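Sorting the little stuff (finally!)
07/07/2020

I have been putting off the small things for weeks. Closets I can do, shelves I can do, but hair ties, pins and the watch I keep meaning to wear? They end up in whatever dish is closest, and then the dish is full and I start another one. I was up to 2 dishes and a mug.

So this week I tipped the lot out on something soft and gray, where dark things show up nicely and nothing bounces off under the couch, and had a proper go at it.

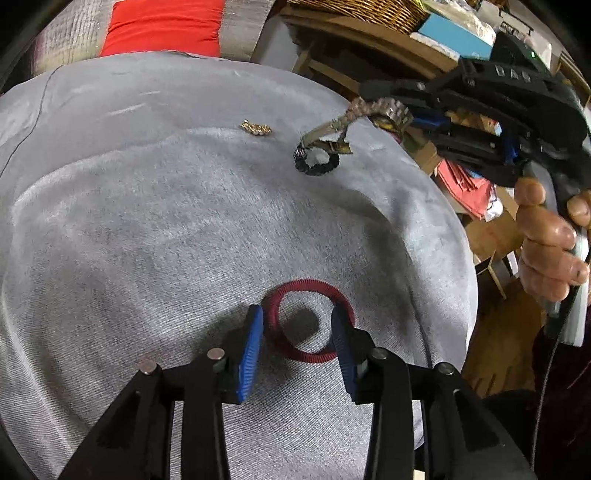 Hair ties first, always. They're quick, and you feel like a genius five minutes in! I keep the braided kind because they hold thick hair without snapping, and anything stretched out goes straight in the trash. I ended up with 7 keepers, which will live on a hook by the bathroom mirror (a plain Jenlow one, the sticky sort that comes off clean).

Then jewelry. I love this part. Every piece gets a wipe with a soft cloth and a decision: wear it, fix it or pass it on. Watches get their own spot, because a metal band will scratch anything it's thrown in with, and I learned that the hard way with a pair of earrings I still miss. 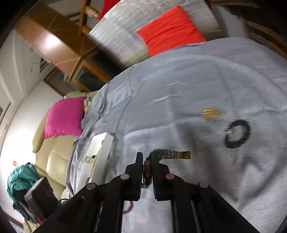 The metal-band watch, with a few little things still to sort.

Next up is the Festel tray I bought in July last year and never unwrapped. It has 27 tiny compartments and I'm so excited to fill them!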